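Search this blog Search

I spent most of January on the equipment budget for the two-arm bench, and the version I sent to Signe Oddsson has one line she didn't expect: 40 percent of the money is held back until the simulation work is done. The arms are quoted by Tindall with a lead time of 105 days. The table, mounts and spare fingers would come from Dukholm in less than half that, so there is no hurry on them.

The planning runs in Billosora. Each candidate layout gets a table, two arms and a few small items to handle, and I check reach, clearance and what a camera near the fingers would see. A layout costs nothing but compute time, and a wrong table height costs a new table.

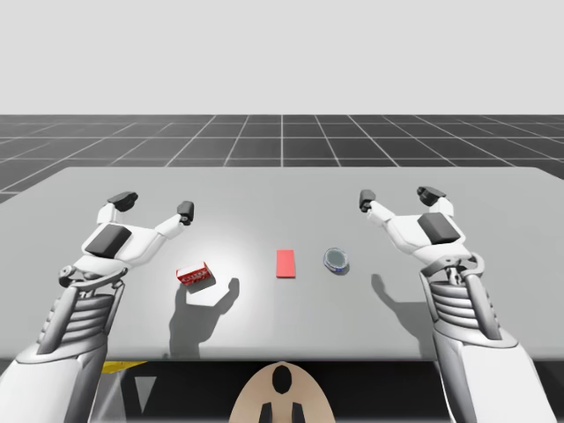
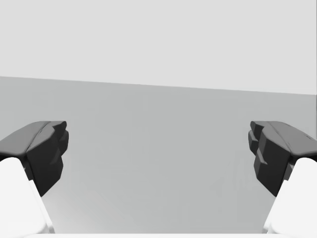 Fingers are the line most likely to grow. Tindall includes one set per arm. Replacement pads are 51 dollars each, and I have put in 600 dollars for pads and fasteners over the first year. That figure is a guess based on how fast we wore through pads on the old single arm. If the ridged pads mark up cardboard packaging, we will want a softer type as well, and that is not in the quote.

Cameras are the other open item. Bimgate sells a wrist kit with the bracket and cable included. Buying the parts separately is cheaper on paper, but the last time I did that, the bracket needed two revisions and the cable was too short to clear the elbow. I have budgeted for the kit.

Still missing from the sheet: power distribution, a light we can fix in one place, and shipping on the second arm. Signe wants the shipping number before she signs off. I have asked Tindall for it twice.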